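Print this page
E-mail this page

Section 4. Your First Chore: Clearing the Table

Every new Kelosero owner asks when the arms can tidy a kitchen. Not yet! But picking things up and putting them in a tray is the start of nearly every chore, and watching two arms get through it is a real pleasure. Saeed Hashemi and I wrote this exercise at the Toltville workshop, and we still enjoy running it.

Before you start

CAUTION: Know where the red stop button is on each pendant. Keep your hands off the table while an arm is powered.

1. Cover the table with plain paper and tape it into a grid, pulling the paper as flat as you can.
2. Put the tray where both arms can reach it.
3. Set out the foam cubes, one color each. Turn a few at odd angles. Real dishes and toys never line up for you either.
4. Set the speed to 200 on both pendants. The default of 300 is fine later, once you trust your grid.
5. Open the grippers and choose Tray Exercise from the menu.
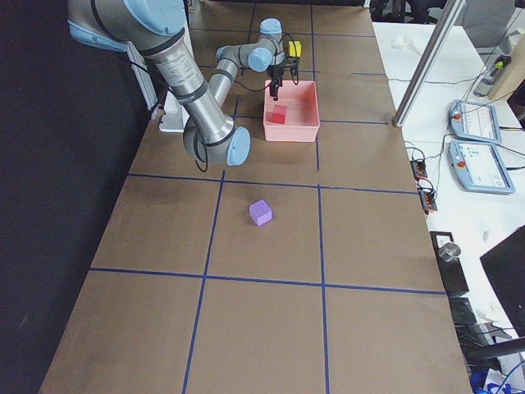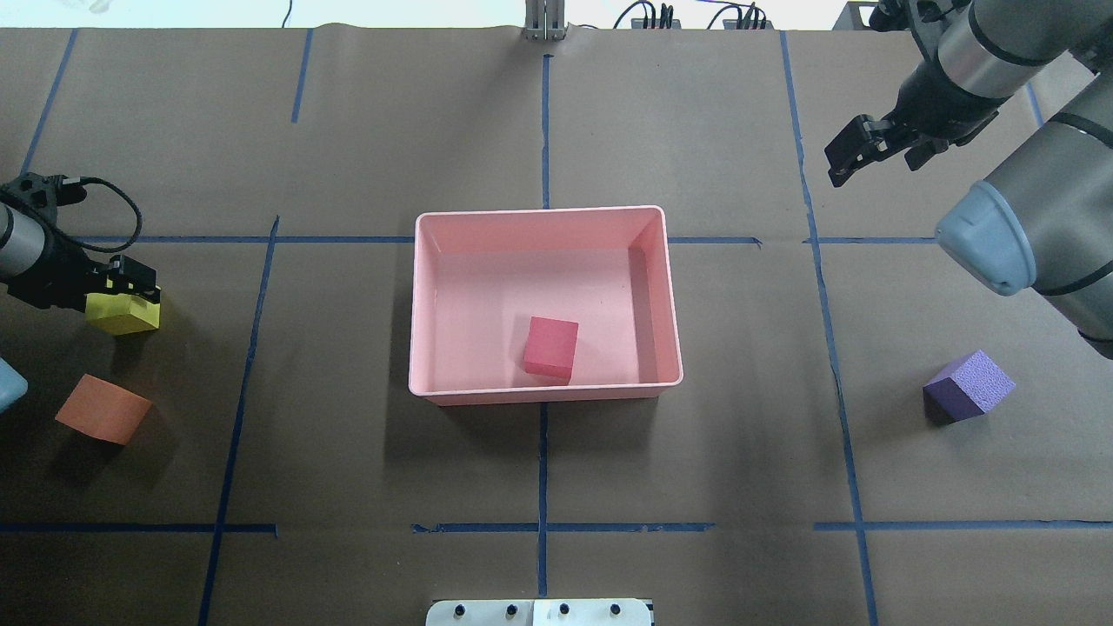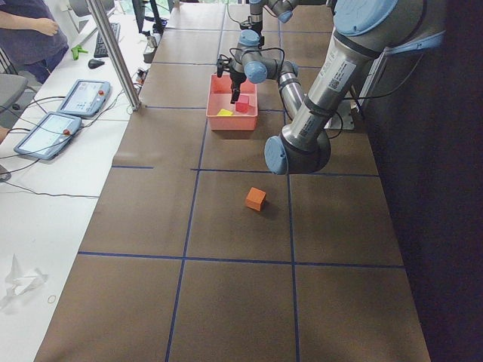
Foam cubes, a pink tray and a taped grid.

6. Press Start on the left pendant, then on the right.
7. Let the run finish, even if a cube is dropped. Put it back by hand only after both arms are stopped.
8. Save the log before you change anything.

NOTE: If you see message 456, the two arms have asked for the same cell. Stop both, move one cube over by a cell and start again from step 5.

What this tells you about housework

Foam forgives a clumsy grip, and a cube looks much the same from every side. A wet glass doesn't, and a sock has no sides at all. We tried socks in October and got 2 into the tray in an afternoon (we cheered for both). So laundry is a long way off, but sorting small, firm parts on a shop bench feels very close, and Section 5 gets you going on that with the Skolon parts kit.

Dalal Farah
Revised 29 June 2023

Print this page
E-mail this page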